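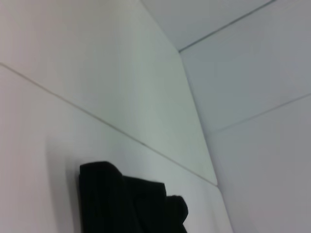

Photo: Lucyna Kwiatkowski

Ferkholm: The Long Thaw (expansion)
Needs the base game. One to four players, online or on the sofa.

Right, I've been selling games out of the Sudley shop for years and I don't usually write these pages myself, but I've put 196 hours into Ferkholm and I wasn't going to let anyone else have this one.

If you've not played the base game, you run a fishing village at the top of a very cold map and try to get everybody through the winter. The Long Thaw starts when the winter stops. The ice road goes, the river comes up, and half the places you used to walk to now need a boat (you start with a terrible boat). I thought I'd miss the snow and I did for an evening, and then I found the flooded quarry and forgot all about it!

What you get is 12 new story jobs, seven boats to build or buy, and a second harbour called Gidska, over on the east side. Gidska has its own market and its own prices, so you can finally do some proper trading instead of selling smoked herring to the same four grumpy people. There's a rival too, Kołodziej, who runs the ferry and puts the fares up every time you do well. I can't stand her. Best character in it.

Co-op is much better than it was. Each player keeps their own purse now, and you can wander off to opposite ends of the map without the host being dragged along. My partner and I played most of it that way, her doing the trading and me mostly sinking things.

A few grumbles. The map screen is still fiddly on a controller and the text is small if you sit well back from the telly. Jobs that have to be done before high tide give you very little warning, so save before you talk to the lock keeper. And the music in Gidska is one accordion tune. It's a good tune. You will hear it a lot.

Your old village carries over as long as you've finished the first winter. If you haven't, the game offers you a ready-made one, though I'd play the winter first, it makes the flood hit harder. Keep a copy of your old save somewhere as well, the carry-over only goes one way.

Price: £19, download code only
Delivery: by email, usually within the hour if you order before 5pm
Players: 1–4, split screen for two
Also in stock: base game, base game and expansion bundle

We can't take codes back once they've been opened, so do check you're buying for the right machine. If you're not sure, ring the shop or drop me a line and I'll look it up for you.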